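5.3 The Phantom Grasp

Of the failures logged on the dish-clearing task, the one we came to call the phantom grasp did the most damage to our averages and the least damage to any dishes. The arm closes its fingers on a plate, misses, and then carries on with full confidence, lifting nothing, transporting nothing and setting nothing down with great care. The task log from Danach, our planner, records a success. In 175 trials this happened 19 times, and on nine of those the planner went on to stack a second imaginary plate on the first.

We had expected trouble from the soap, the hoses, and the general hostility of a kitchen that people also cook in. The cause was duller. Danach decides that it is holding something when motor current passes a threshold during closing. Rashti set that threshold in June, on a bench, with dry foam blocks. The wrist cable on each arm was routed differently then, and the extra drag from the new routing was enough to push the reading over the line with nothing between the fingers.
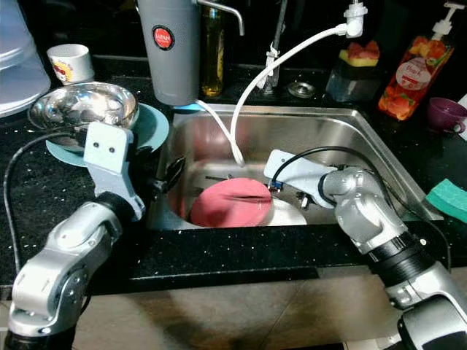 Stacked dishes made matters worse. A plate lying flat on another offers a thin rim and very little room for a finger underneath, so the approach has to be both low and slow, and a low approach is where the cable drag was highest. With a pink disc tilted on top of a white plate and a thin black utensil lying across it, the planner has three objects to choose from and a fair chance of picking a grasp point that belongs to none of them. The segmentation model, Flisel, was trained mostly on dishes that had the good manners to sit apart. Metal basin walls gave it further grief: a warm reflection of a dish in brushed steel was, on four occasions, proposed as a dish. Swanepoel's view is that the arm deserves some credit for trying to pick one up.

Our first fix was to raise the threshold. Phantom grasps went away, and so did most real ones, as the gripper now dropped anything it had not squeezed like a grudge. Our second fix was to weigh the result. After each lift, the arm holds still while the controller compares joint torques with those of an empty hand in the same pose. This costs time and catches every heavy dish, but a spoon weighs so little that the check cannot tell it from optimism.

The third fix used the head camera. Once the arm has lifted, Flisel looks again at the place the object came from. If the object is still there, the grasp is marked as failed, whatever the motors claim. El Idrissi had suggested this at the very start of the project and has been gracious about it, in the sense that he has mentioned it only in writing. The weak point is motion blur. Frames taken while the arms are moving smear the outlines of everything near them, and Flisel, given a smeared bowl, tends to report that the bowl has left.

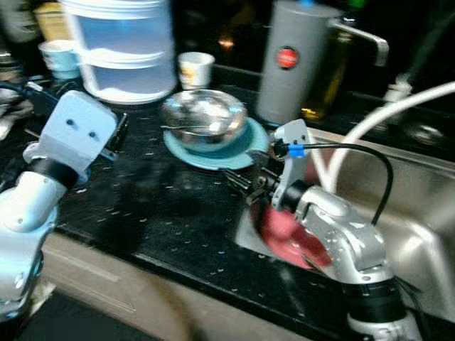 Figure 7. Head camera view with motion blur, both arms over the work area. Blurred frames such as this one are unsuitable for the re-check.

We therefore made the controller wait for a sharp frame before the re-check — a simple gradient test, with a timeout in case the picture never settles. In a further 49 trials with all three changes in place, no phantom grasp was recorded as a success. Two occurred and were caught. The timeout fired once, and the arm stopped where it was and asked for help, which Habte provided by rebooting it.

We make no claim that the problem is solved for cutlery. A spoon across the rim of a bowl remains difficult, and a clear glass bowl is harder still, both to see and to miss. The current threshold is now recalibrated at startup with the cables as they are on the day. Eynon has also added a line to the setup checklist asking whether anyone has moved them. The answer so far has always been no, including once when it was yes.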